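4.3 Sorting push-button switches before panel assembly

This section applies to the Lenell 139 control panel and to replacement switches ordered under kit number 3339. Complete it before fitting any switch to the front plate.

What is needed

Two shallow trays with raised rims, in different colours
A flat, clean work surface
The parts list supplied with the panel

CAUTION: Do not connect any switch to a supply while sorting. Terminals are exposed until the rear cover is fitted.

Procedure

1. Clear the work surface and wipe it down. Swarf or clipped wire ends can lodge in the terminal block.

2. Place one tray on each side, leaving an open area between them wide enough to lay switches down without overlap.

3. Assign each tray to one row of the panel. Write the assignment on the parts list.

4. Tip the switches out of the bag into the open area. Lay each one on its side so that both the cap and the terminal block can be seen.

5. Check the cap. Reject any switch with a cracked or loose cap. Press once and release; the cap must return fully.

6. Check that the terminal screws turn freely. Do not remove them.

7. Move each accepted switch to its tray. Switches with red caps stay in the open area until the others have been placed.

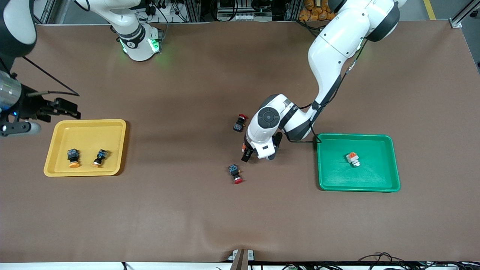
8. Compare the contents of each tray with the parts list. Return surplus switches to the bag and mark it with the kit number.

Note: Caps from Carretero and Cindier switches are not interchangeable, even where the colour matches. Keep each cap on the body it was supplied with.

Note: If a switch is missing, quote part 1697 when ordering from Prarness. Single switches are supplied without the fixing ring.

Continue with section 4.4, Fitting switches to the front plate.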